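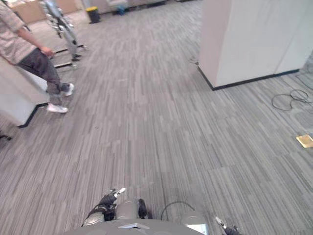
Fig. 1. Carpeted work area: floor finish, white furniture on plinth strip, black skirting.

Interior Fittings and Small-Item Storage
Handout 3: Circulation, floor edges and the vanity
Module tutor: Rafia Rind. Workshop and marking: Zubaida Tarar.

3.1 Scope

The previous handout dealt with wall linings. The present one covers two zones that are usually drawn on separate sheets and then fail to agree on site: the open floor of a work area, and the vanity counter. Read it with the Musotov survey, sheets 2 and 3. Students who missed the April session should copy the survey key before starting.

3.2 Floor edges

Carpet meets other elements at three kinds of junction in the survey: furniture base, fixed partition, and freestanding item. A dark strip at the foot of a light unit takes scuffs from shoes and cleaning equipment and hides the joint line. Record its height and whether it is recessed. A recessed strip (toe space) lets a person stand closer to the worktop; a flush strip does not.

At an outside corner of a partition the skirting is either mitred or butted. State which. "As existing" is not accepted on a drawing.

Freestanding items are drawn with a broken line and are not dimensioned. This includes bins, chairs and floor stands. Where a stand has bars at floor level, draw the full outline of the bars, as the trip edge lies there and not at the upright.

3.3 Walking routes

Draw the route as a band, not a centre line. The band should pass the corner of a desk without touching it. People cut corners closely when they know a room, and the corner of a desk receives more knocks than its long side. Mark every outside corner adjoining the band with a C.

Clear width for the Lollent exercise is 1,462 mm between the desk face and the partition. Measure at skirting level and again at worktop level, and enter the smaller reading.

3.4 The vanity: zones

Divide the counter into wet, damp and dry zones. The wet zone is the basin and its rim. The damp zone is the strip that receives splash and drips from hands, taken as around 40 mm beyond the rim for this course. Everything else is dry.

Items stored upright on the counter belong at the front corner or against the wall. The front corner is easier to reach; the wall position is less easily knocked. A cup for toothpaste and brushes should be wide enough for the cap of the tube to enter without tipping it.

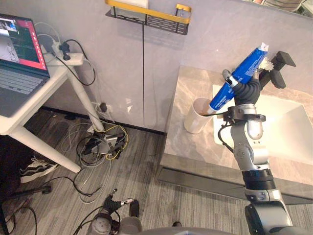

Tubes are stored cap down. The contents settle towards the outlet and the crimped end stays clear of the rim, where it can be gripped. Check three points when specifying the cup: internal diameter against the cap, height against the length of the tube, and weight of the cup when empty. A light cup with a long tube leaning to one side will fall over. Drorkorex cups in the workshop store are numbered on the underside; write the number on the sheet.

Patterned countertops conceal water marks and also conceal small objects. On beige or grey marble patterns, choose a plain cup.

3.5 Wall-mounted storage near the counter

Holders with projecting prongs are fixed above the back of the counter. Show the projection in section as well as in elevation, and check it against the movement of a hand reaching for the basin.

Perforated baskets on a rail drain freely and should therefore not be placed over paper goods or electrical outlets. Where wall panels are used, locate the vertical seams before setting out fixings. Afridi brackets must not straddle a seam. Cords from low outlets are drawn to their full run, including the part lying on the floor.

3.6 Work to hand in

a) Plan of the work area at 1:20, with route band and corners marked.
b) Elevation of the vanity wall at 1:10, with seams, holder, shelf and outlet.
c) Storage schedule for the counter, one line per item, giving zone, position and reason.

Use the standard title block. Drawings without a north point will be returned unmarked. Queries about the survey go to Rafia Rind; queries about workshop stock go to Zubaida Tarar.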